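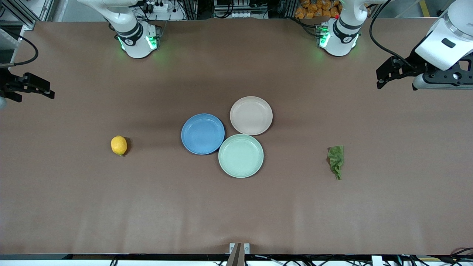
Section 6. Mounting the Neltesel Shelf Rail and Hanging the Shelves

This section covers the wall rail, the brackets and the shelves of the Dakby Neltesel storage system. Read it through before drilling. If you are also fitting the closet door kit, complete this section first and leave the door track in its carton.

6.1 Before you start

The standard rail is 599 mm long and carries up to three brackets. Rails may be joined end to end with the Cavalcanti coupling, sold separately. Do not cut a rail that will be coupled. The factory end is keyed, and a cut end will not seat.

You will need a drill, a level, a tape measure, a pencil, a medium Phillips screwdriver and the hex key from parts bag 2. The screws in parts bag 1 are for wood studs only. For masonry, buy screws and plugs rated for the wall and for the loaded weight of the shelves.

CAUTION: Do not mount the rail on drywall alone. At least two screws in each rail must enter a stud.

CAUTION: Check for pipes and cables before drilling. Take particular care above outlets and switches, and on any wall shared with a bathroom or kitchen.

6.2 Marking the wall

1. Decide the height of the top shelf. The rail sits 3 inches above the finished shelf surface.
2. Find the studs and mark the center of each one with a short vertical line.
3. Hold the rail against the wall with the open channel facing up. Slide it left or right until two slots line up with stud marks.
4. Set the level on the rail and adjust. Draw a light line along the lower edge.
5. Mark the center of each slot you intend to use. Take the rail down.

Note: In older houses the ceiling and baseboard may both be out of level. Use the level as your reference. A shelf that follows a sloping ceiling will let round or smooth items roll.

6.3 Fixing the rail

1. Drill a pilot hole at each mark. The correct bit size is printed on the label of parts bag 1.
2. Hold the rail to the pencil line and start the center screw. Leave it loose enough that the rail can still pivot.
3. Start the remaining screws.
4. Check the level again.
5. Tighten all screws by hand, beginning at the center and working out. Stop when the screw head is flush with the channel. Overtightening bows the rail, and the brackets will then bind.
6. Press the end caps into place.

If a screw turns without gripping, remove it. Shift the rail sideways to a fresh part of the stud and drill again. Do not pack the old hole with filler and reuse it.

6.4 Fitting the brackets

1. Tilt the bracket so that its hook points down into the channel.
2. Lower the hook until it touches the back of the channel, then swing the bracket down against the wall. It clicks when seated.
3. Pull the front of the bracket gently upward. It should not lift.
4. Insert the locking screw from parts bag 2 and tighten it with the hex key.

Space the outer brackets so that no more than 6 inches of shelf extends past either one. Fit the third bracket midway between them if the shelf will hold books, dishes or folded bedding.

Note: Brackets finished in Cokeo gray have a powder coating that may make the first fitting stiff. Do not use oil or spray lubricant, as it will stain the wall. Work the hook in and out of the channel a few times instead.

6.5 Hanging the shelves

1. Place the shelf on the brackets with the grooved edge toward the wall.
2. Push back until the groove drops over the bracket pins.
3. From below, fit one retaining clip at each bracket. The flat side of the clip faces the shelf.
4. Press down on the front edge with both hands. If the shelf rocks, remove it and check that every bracket is fully seated.

CAUTION: Do not stand, climb or hang from the shelves. Keep heavy items close to the wall and store the heaviest on the lowest shelf.

6.6 Adjusting and care

To move a bracket, empty and remove the shelf, back out the locking screw and lift the front of the bracket until the hook releases. Slide it to the new position and repeat 6.4.

Check the locking screws one month after installation and each April after that. Wipe shelves with a damp cloth and dry them. Abrasive pads and bleach will dull the finish.

For the door track, continue to Section 7.

Revised 7 August 2022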